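Fitting Strip Modules into an Upright Slot Board

Werkenis Workshop Notes
Updated 13th August

These instructions cover seating and removing long strip modules in an upright mounting board with box-shaped slot holders. They were written for the Hallden board, which we use at the bench for practice and for checking parts before they go into a cabinet. Most of the steps apply to any board where a narrow part slides end-first into an open-fronted holder.

Allow extra time for a first attempt. The work is easy once you have a feel for how much play there is in the holder.

What you need

The board and its stand or brackets
The strip modules you plan to fit
A soft, lint-free cloth
A small flashlight
A nylon pick or a wooden toothpick
Masking tape and a pen
The slot sheet for your board, if you have one

You should not need a hammer, pliers, or any kind of lubricant. If you find yourself reaching for one of these, stop and go to the section on parts that will not go in.

Setting up the board

Stand the board upright and fix it so it can't rock. A board that moves under your hand makes it hard to tell whether the resistance you feel comes from the slot or from the board tipping back. Bench brackets are fine. If you are working against a wall, put the back of the board flat against it and clamp the bottom edge.

Set the height so the slots are level with your elbow or slightly below. Reaching up to a slot pushes the near end of the module down and the far end up, and it will catch on the roof of the opening.

Switch off and unplug anything wired to the back of the board. On a practice board there is usually nothing to unplug, but check behind it anyway.

Shine the flashlight into each holder. Dust and bits of broken plastic collect at the bottom. Lift them out with the pick. Don't blow them out with your mouth.

Preparing the module

Wipe the module along its full length. Pay attention to the ridges and the small notches between them, where grit likes to sit. Run a fingernail down both long edges. If it snags on a burr, put the module aside for now.

Work out which end goes in first. On our modules the part number is stamped near the end you hold. The practice set carries the numbers 1298 and 3034. They look almost the same from above but the notches are spaced differently, so read the number before you start.

If you have several modules to fit, put a bit of tape on each one and write the slot position on it. Leave the tape near your end so it stays out of the holder.

Fitting the module

1. Hold the module by its near end, gripping both sides. Keep your fingers off the ridges.

2. Bring the far end up to the mouth of the slot and stop just short of it. Look from the side, then from above, and straighten the module in both directions.

3. Enter the tip only. It should go in with almost no effort. If it doesn't, back out and line it up again.

4. Push slowly in a straight line, with the force coming from your forearm. Turning the wrist will swing the far end to one side and jam it.

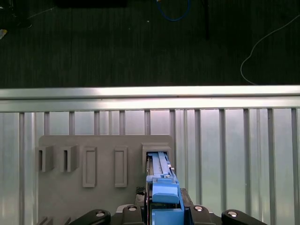

Should you hold a long module near the middle while pushing it in?

Hold it at the near end for most of the travel. A grip in the middle gives more control over the tip for the first moment, but your hand will reach the mouth of the slot and you will have to let go and take hold again, usually knocking the module out of line.

5. Expect a small increase in resistance toward the end of the travel. Keep the same slow push until the module stops.

6. Let go and look at it. A seated module stays where it is and points straight out from the board. If it droops or leans, it is not all the way in.

7. Pull back on it gently. There should be a little drag before it moves. Push it home again if it shifts, then mark it off on the slot sheet.

If the module will not go in

Take it out completely. Pushing harder on a half-entered module is how most holders get cracked.

Check the part number against the slot sheet. Then turn the module over and compare the edges with the opening, in case it is upside down. Look in the holder again for debris.

If all of that is in order, try the same module in another holder of the same type. If it goes in there, the first holder is the problem. If it sticks in both, look along the module from one end to see whether it is bowed. Bowed modules go back to the shelf with a tape flag and should not be bent straight by hand.

Stop after 2 failed tries in the same slot and have somebody else look at it.

Taking a module out

Check for a clip or latch at the mouth of the slot and release it if your holder has one. Grip the near end as before and draw it straight back. Put your other hand flat on the board beside the holder, and keep it there until the module is clear.

Don't rock the module from side to side to free it. A very slight up-and-down movement is all right if it has been in place for a long time.

Lay removed modules flat on the cloth. Stacking them with the ridges touching will mark the surface.

Notes on other boards

The Overgaard board takes the same modules, but its openings are tighter. Cleaning matters more there, and step 3 may need a few attempts.

Step 7 was added in June at the suggestion of Þórarinn Vestergaard, after several modules passed a visual check and then slid out when the board was carried. Please send corrections to him, with the board name and slot position in the subject line.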